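1/28/21

Drawing studio, Sodholm show prep. Ground charcoal batch 14 again, finer this time, less binder. Still drags on the hot press paper. Larysa Kravets says try the Lytvynenko stock, have two sheets left.

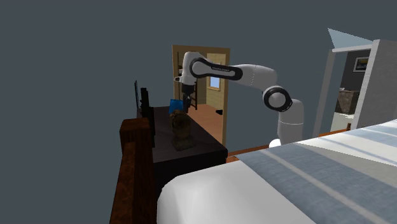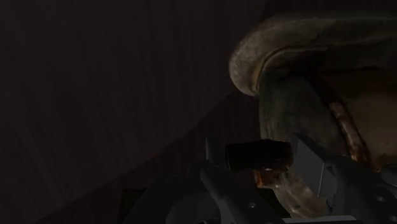 Fixative test: three light coats better than one heavy. Heavy one went blotchy overnigth, tossed it. Sirkville river drawings need refixing before framing, left edge smudges if you breathe on it. Nollent wants sizes by May. Ask re glass or no glass.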